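Bright Hall Costume and Linen Store -- Seasonal Safety Checklist, With Comments

We go through this list every August, before the hire season picks up, and again whenever somebody new takes over the keys. Tick what you can, write beside what you can't, and please don't feel bad about leaving a long comment. The long ones are usually the most useful to whoever comes next!

1. Doors and way out

[ ] Both doors open fully from the inside without a key
[ ] Nothing stacked in the passage behind the rolling racks
[ ] Exit sign lit

Comment: Both doors fine. The back one was sticking at the bottom again (it always does after a wet winter) so it has had a bit of a plane and now swings the way it should. Two garment bags had crept into the passage and have gone back on the rack where they belong.

2. Floor and walls

[ ] No lifting edges or loose mats
[ ] No damp patches, bubbling paint or musty smell

Comment: The grey paint along the north wall is holding up well, two years on. Run your palm along it at knee height, as that is where the damp came through last time. It felt cool but dry on Wednesday, and I was so pleased I checked it twice.
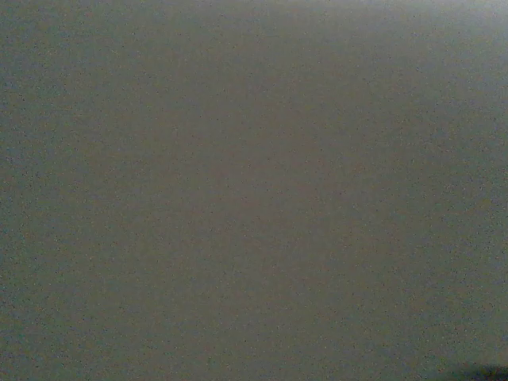 3. Lights and power

[ ] No double adaptors or piggybacked plugs
[ ] Power boards off the floor and not under fabric
[ ] Test tags in date on everything with a cord

Comment: The steamer's tag had run out, so it is sitting on the office shelf with a note on it until it can be tested. Please don't borrow it back, however badly creased your choir robes are. The Fekent heater is limited to 32 minutes on its timer, and I'd ask everyone to leave that setting alone -- it was chosen with the curtains in mind.

4. Racks and shelves

[ ] Wall brackets tight
[ ] Heavy boxes on the bottom two shelves only
[ ] Step stool has all its rubber feet

Comment: Brackets were checked by hand and one on the Pasturov shelving needed half a turn. That shelving is rated to 100 kilos a bay and we are well under it, though the hats do take up a surprising amount of room for things that weigh so little. The stool is missing a foot, and a new set has been ordered.

5. White cloths and linings

[ ] Clean and fully dry before folding
[ ] No pins, needles or staples left in the hems
[ ] Stored well away from heaters and light fittings

Comment: This one takes the longest and I'd rather you did it slowly. Shake each cloth out and feel along every hem with the flat of your hand. 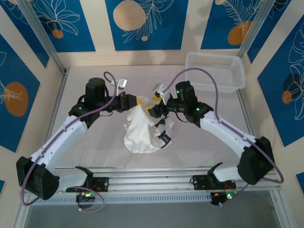
A stray pin will go through a thumb very nicely, and it will go through the next hirer's thumb too. We found a single dressmaker's pin this year, in the big banquet cloth, and it is now in the tin with the others. Anything that snags gets set aside in the mending basket with a safety-orange ribbon tied on it, so that it doesn't get hired out by mistake. Hem by daylight if you possibly can, as the tubes in there make white on white very hard to see.

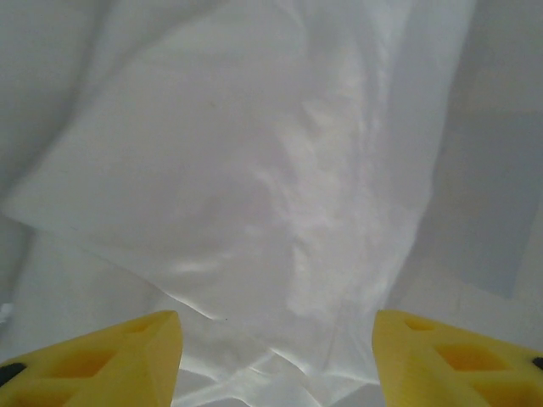

White cloth with a slight sheen, still creased.

Thin, slippery cloth deserves a word of its own. It slides off shelves, and underfoot it is as bad as ice. Keep it in a lidded tub, and if you must spread it out, do it on a table and never across the floor where people are walking past with their arms full.

6. Washing products

[ ] Lids on, labels readable
[ ] Bleach kept apart from everything else
[ ] Gloves in the drawer

Comment: The Plomance tub had lost most of its label, so I have copied the name onto masking tape. Gloves are down to the small size only. Could whoever does the shopping please pick up some large ones?
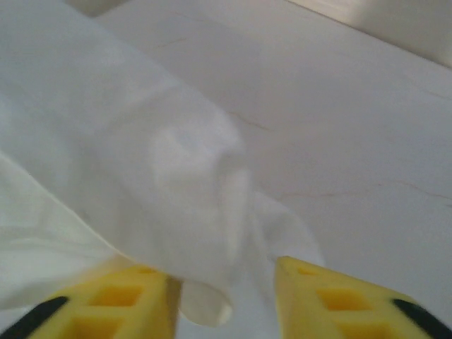

Page last changed: August, 4:15 pm

7. Fire blanket and extinguisher

[ ] Needle in the green
[ ] Nothing hanging in front
[ ] Blanket tabs showing

Comment: All good, once a velvet cape had been moved. The hook beside the extinguisher is very tempting, I know, but it will be coming off the wall before the season starts.

Still to do: stool feet, steamer test, large gloves, hook off the wall. The filled-in sheet goes in the blue folder in the office, and a copy goes to the hall bookings desk.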